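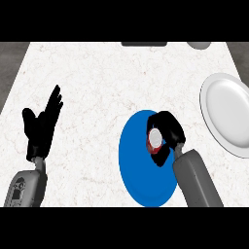

Two-arm tabletop world in the Ernby simulator. The right hand has the red can, over the blue disc.

Ernby Tabletop, Club Edition

Two arms, two hands, one marble table, and no soldering iron in sight! Ernby Tabletop is the simulator our robotics club at Tivdale has been running since October, and this page covers the version we share with other schools and clubs. You get the same table, the same arms and the same scoring that teams use in the Virari student challenge, so whatever you practice at home carries straight over.

What's in the download

The marble table world, with plates, bowls, cans and the blue target disc
A pair of gray arms with black robotic hands, left and right controlled separately
27 practice tasks, sorted from first-week easy to really quite mean
The replay viewer, which saves the last 1,000 steps of any run
Starter scripts in Python, with comments by Chae-won Hyun

Can to Disc

If you only try one task, try this one. Pick up the red can with the right hand, bring it over to the blue disc, set it down upright and let go. The left hand has to stay clear of the table until the can is released (touching the marble costs you a point). It sounds simple, and then you meet the grip settings. Squeeze too hard and the can shoots out sideways, and our beginners love that part so much that some of them do it on purpose.

Most new members get a first clean placement in about 2 sessions. After that, have them swap the disc for the white plate, where the raised rim catches a sloppy release right away.

What you need

Any classroom laptop from the last few years will do. A separate graphics card makes the replays smoother, but the physics runs fine without one. A game controller is great for the first meeting, before anybody has written code. Keyboard control works too, just slower.

New in this version

Finger contact is much steadier on round objects, thanks to a lot of patient work by Sotiris Antoniadis. Eirini Chatzigeorgiou redid the table so the veining no longer flickers. You can also start a task from any saved step, so a team stuck on the release doesn't have to repeat the whole reach.

Getting a copy

Free for school clubs. Ask your club lead to write to Iason Lazaridis at the Tivdale robotics club with the name of your school and the number of seats. Files from the previous version open without changes, apart from custom grip profiles, which need to be saved again.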